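### 3.2 Sites and sampling

Dust was collected in 40 homes in Jurnport and Trodstead during November. The two towns share a climate and a water supply but differ in housing age. Most of the Jurnport homes were built before the harbor road was widened, and many still have their first floors and window fittings. The Trodstead homes are newer and more tightly sealed. Homes where anyone smoked indoors were left out, as were homes with building work in the past year.

In each home we sampled one room, chosen by the resident as the room used most in the evening. Residents were asked not to sweep or vacuum for two days before the visit. Settled dust was taken from floors and from raised surfaces, and the two were bagged separately. Samples under 80 mg were set aside and are not part of the results in Section 4.
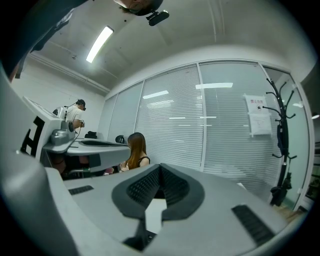

**Figure 3.** Wide view indoors, with a hand-held gripper in the foreground.

A total of 112 samples met the weight limit. They were dried, passed through a 200-micron sieve, and stored in glass until analysis at the Caldeira laboratory. Fiber content was measured first, then lead and zinc. Blanks were run with every batch, and values below the detection limit were entered as half that limit.

Floor dust and raised-surface dust were treated as separate groups throughout. Earlier work on the Flimel housing survey pooled them, and this makes a direct comparison hard. Floor dust carries more soil tracked in from outside, so its metal content depends partly on the entryway and on whether shoes are worn indoors. We asked about both, but the answers on shoes were often incomplete and we do not use them here.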